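## Upstairs at Ellwood: the table, the rail and the phone

The work on the upper landing finished in October, and most people who use the building have been up there by now. A few have asked what was kept, what was changed and who to talk to about the table. Mirjana Perić asked me to put it all in one place, so I have.

The table first. It is the same one that used to be in the downstairs meeting room, where it took up most of the floor and people had to turn sideways to reach the window. Edin Dimitriou and Apolinar Gallegos took the legs off and brought it up on a Sunday morning. The top went up on its side, wrapped in two moving blankets, and the turn in the stairs was the slow part. Apolinar had measured it beforehand and said it would go, and it did, although Edin would like it recorded that he had to back up the last few steps with his chin on the wood.

We talked about sanding it. The top has a warm orange-brown color that some people love and some people put up with, and a darker stain would have been closer to the handrail. Zorica Nikolaidis got a price for the job and it was more than we paid for the table. So it was cleaned, oiled and left alone. The rounded corners are good to have in a spot where people walk past with bags.

It now stands beside the railing, where you can look over toward the stairs while you work.

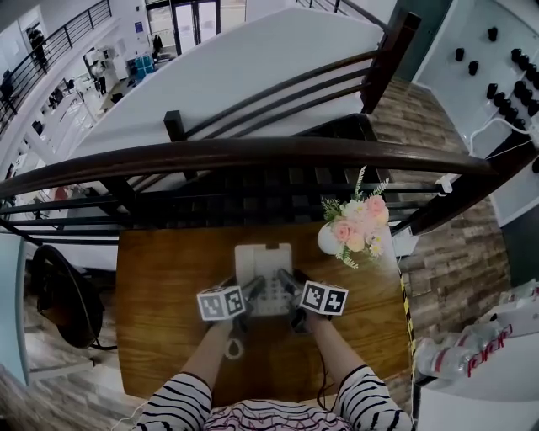 The flowers are Zorica's choice. They are artificial, which was discussed at more length than it needed to be. We had real plants on the landing for one winter and they did badly. These want dusting and nothing else. The vase is small and easily knocked, so if you need the full table, move it to the floor by the wall and put it back when you finish. Please don't put it on the handrail. It has been found there twice.

The yellow-and-black tape stays where it is. I know it isn't pretty, and I have had three notes about it. It is there so people see the edge, and it will be replaced with new tape when it starts to lift. If you see a corner coming up, press it down and tell Edin. Don't pull it off, as it takes a long time to get the glue out.

### Using the table

Anyone in the building can use it. There is a sign-up sheet at the front desk for the hours between 10 in the morning and six in the evening. Outside those hours it's whoever gets there first. Most bookings so far have been for small jobs that need a flat surface and decent light – sorting, mending, paperwork, a bit of jewelry repair. It is less good for meetings. Voices carry down the stairwell, and the people in room 14 have heard more than they wanted to about a certain kitchen extension.

Some points that have come up:

- Put trays and small parts in the middle of the table. Anything that rolls off on the railing side goes straight through the bars and down to the next floor.
- Cables should lie flat and come off on the side away from the stairs. Unplug at the wall when you leave.
- Hot drinks need a mat. There is a stack of mats at the front desk.
- Leave the shelves on the landing as you find them. The things on them are set out in order, and it takes a while to put them right.
- No glue, paint or cutting without a board underneath. We have one board and it lives behind the front desk door.

### The railing and the floor

The dark handrail was cleaned with soap and water and given one coat of wax. Suleiman Onuoha did that over two evenings. He also went over every joint and tightened two that had some play in them. The metal bars needed only a wipe. We had been told by one contractor, Tosent, that the whole rail ought to come out. A second firm, Wattanapong, came to look and thought it was sound and worth keeping, and that matched what Suleiman had found. It stays.

The curved wall of the stairwell was painted white again. It's a big piece of wall and it showed every scuff at shoulder height. The paint is washable this time. If you brush against it with something dark, a damp cloth will do.

Nothing was done to the floor. The wood pattern hides a lot, and we would sooner spend the money on the downstairs hallway.

### The phone

This got the most mail. When the front desk changed over to the new system, the plan was to take out the old phones on every floor. Several people asked us to keep the one upstairs. Cell signal on the landing is poor – fine by the front windows, close to nothing by the stairs – and Mirjana made the point that anyone working up there on their own should have a way to reach the desk without going down.

So it has been kept, with the same handset and a new line. Suleiman tested it from both ends. Dial 113 for the front desk. For an outside line, press nine and wait for the tone, then dial as normal. In an emergency, call the emergency services first and the desk after that.
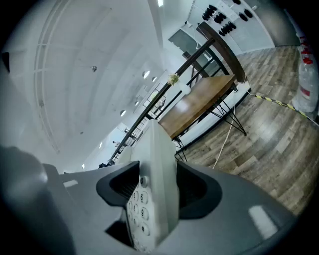
*The upstairs handset. The keys are on the handset itself.*

The keys are small, and people who learned on the old downstairs phone tend to look for the buttons on the base. Pick up the handset and turn it over. If a number doesn't go through, hang up fully and try again; the line takes a moment to clear. Please put the handset back squarely too. If it sits crooked the line stays open and the desk can't ring up to you. That happened for most of an afternoon last month while a delivery from Ollanine waited at the front door for somebody to sign for it.

The white cord is the original one. Apolinar has a longer replacement in his drawer if there is a demand for it, but a long cord near a staircase is a trip hazard and I would leave it short.

### Still to do

A second lamp for the table is on order. The chair is borrowed from room 13 and they would like it back, so if anyone has a plain upright chair with no wheels that they don't need, let Zorica know. Wheels are no good up there for obvious reasons.

The sign-up sheet for next month goes out at the front desk on Sunday. Longer bookings, or anything that means leaving work on the table overnight, should go through Mirjana.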